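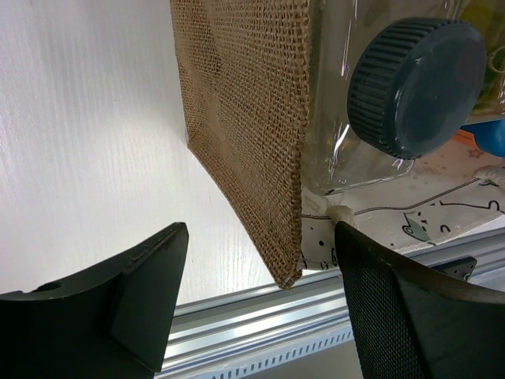

Posted by Fiachra Fitzgerald | April 28, 2023 | Handout 3, Household Textiles

Hi all, these are my notes on bags and what they're made of, tidied up a bit (my handwriting on the board was awful, sorry!).

Start with burlap. It's a plain weave in jute, over one and under one, and the yarns are thick enough that you can see the grid from across a table. Pull a panel gently on the diagonal and watch the squares turn into diamonds - that's bias stretch, and it's why a burlap bag sags at the corners when you hang it up. The folded, stitched seam is what holds everything in line. 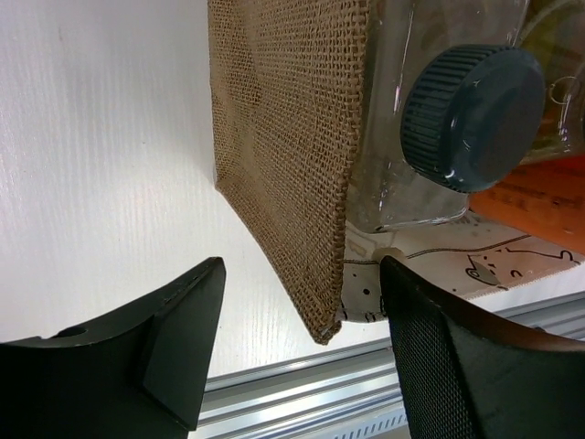 Frayed edges come up every year. Jute yarn has short, stiff fibers, so a raw edge sheds all over your floor. Fold it twice before you stitch, and use a longer stitch than you would on cotton.

Printed cloth is much friendlier! Thin outline drawings like a cartoon cat need a smooth surface, and on burlap those lines would just drop into the holes.

For next time, bring one bag from home and a clear bottle with a screw cap. We'll lay the bottle on its side in the bag and sketch how the fabric bends around it. Page 239 in the reader has the weave diagrams.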